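Home Features Food Travel Makers Subscribe

The Valley That Folds Everything

I went to Darkel in January for the soup and came home with my coat pockets full of paper. The town has 1,341 residents and one stoplight, and for most of the year it gets by on apples and a small ski hill. Then the orchards go quiet, the library on Skelo Street puts out its long tables, and people start folding.

They fold at the diner! My first morning I watched a man turn his receipt into a very respectable frog while his eggs got cold. The bakery wraps its rye loaves in a pleated sheet that opens in one pull, a trick the owner learned from her grandmother (she showed me twice and I still can't do it). At the hardware store, 50 cents buys a square of heavy paper in green, rust or cream, and the green always sells out first.

What I love most is how relaxed everyone is about mistakes. A valley fold that should have been a mountain fold gets pressed flat and tried again. A soft crease, I learned, is almost always a hurried crease, so you line up the edges, hold them, and only then run a thumbnail along. My crane took 20 minutes and leaned badly to one side. It got a spot on the library windowsill anyway, next to a seven-year-old's beautiful fox.

Go hungry, too. The barley soup at the Fawzy Inn is worth the drive over the pass all by itself.

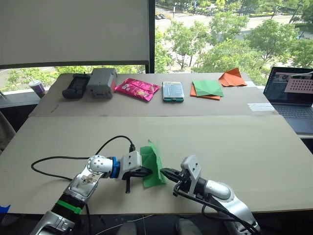
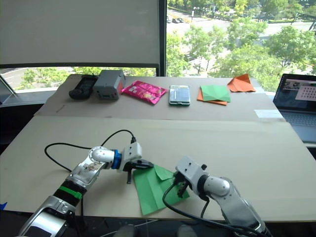
Green on a pale tabletop
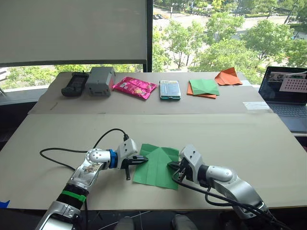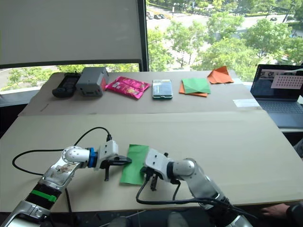

Kiyoshi Sakamoto
Contributing Writer, Travel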